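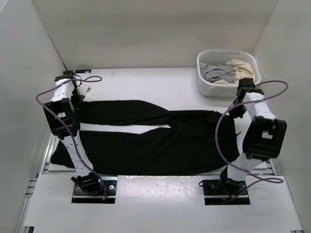
Black pants laid out on a white work surface.

Kevus Opens Free Mending Room in Buslow This January

BUSLOW – Kevus, the family-run clothing repair shop, is delighted to announce that its new Mending Room will open its doors on Monday at 10 in the old Jatine building, and everyone with a split seam or a hem that has come down is warmly invited.

Last year our menders fixed 3,575 garments, and pants were far and away the item people brought in most – we do love a good pair of pants! The new room has places for 15 people at a time, with thread, patches and plenty of friendly help, all at no charge.

"My grandmother taught me to darn at her kitchen table, and I have wanted a room like this ever since," said owner Pramila Uniyal.

Evening classes led by Ulla Ekström start the same week, and 152 neighbors have already put their names down. To join them, stop by the front desk.

Comments

malhotra_m: Can I bring curtains or is it only clothes?

Dottie: So happy about this, my jeans have been waiting since summer.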